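Call for participants: household handling project, Watitham Robotics Club

3 min read

16 July 2018

The Watitham Robotics Club is looking for members and non-members to take part in its household handling project, which runs until the end of December. No background in robotics is needed. Students from Bratden College can count the hours towards their community project unit, provided they bring the form signed before the first session.

The project is building a set of recorded demonstrations of ordinary chores. Participants use a hand-held gripper to pick up, fold, stack and put away everyday things, and the recordings are later used by the student team to train a small arm we call Claven. Last year's set came to 469 usable demonstrations, nearly all of them done at the same bench in the clubroom with the same six tea towels. Claven learned that bench very well and not much else. This year we want to reach 2413, and we want them done in people's homes.

We are mostly after laundry and bedding at the moment. Kitchen tasks will open later in the year, once the second gripper has been rebuilt.

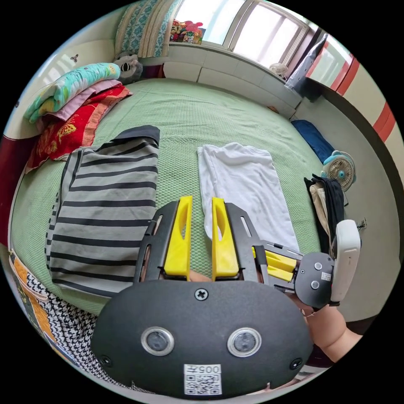 Gripper 005 over a bed, with a striped garment and a white towel laid out.

What you would be doing

You come to one training session at the clubroom, which takes an evening. After that you book the gripper out and work at home at your own pace. Each participant is asked for 80 demonstrations over the length of the project. Most are short. Folding a towel in half is one demonstration, and so is moving a shirt from the bed to a pile. If you drop something, keep going and mark the attempt on the sheet — we keep those as well.

Please use your own clothes, towels and sheets. Patterned and creased things are welcome, and there is no need to tidy the room first. Do put away letters, family photos and anything else you would not want recorded. Other people in the house should know when you are recording and should stay out of view unless they have signed up too.

Who can apply

Anyone aged 16 or over living in Watitham or Bratden. Under-18s need a parent or guardian to sign the consent form. You need to be able to grip a handle and squeeze a trigger for several minutes at a stretch, with either hand. We would particularly like to hear from left-handed people, as last year's set had very few left-handed demonstrations.

You will also need a way to get the gripper home and back in its case. It does not fit in a bicycle basket.

What you get

The work is unpaid. Participants get free club membership for the rest of the year, and anyone who finishes their full number will be named in the project report if they wish. You are also welcome at the Kopecký Cup in December, where the student team will enter Claven in the folding event.

There are 5 places in the first group. If we get more applications than that, the rest will be held over for the second group and you will not have to apply again.

How to apply

Pick up a form from the clubroom or from the front desk at Bratden College library. Write down which evenings you are free, which hand you would use and what sort of laundry you have on hand. Completed forms can go in the club letterbox. We will reply to everyone, including those we can't place straight away.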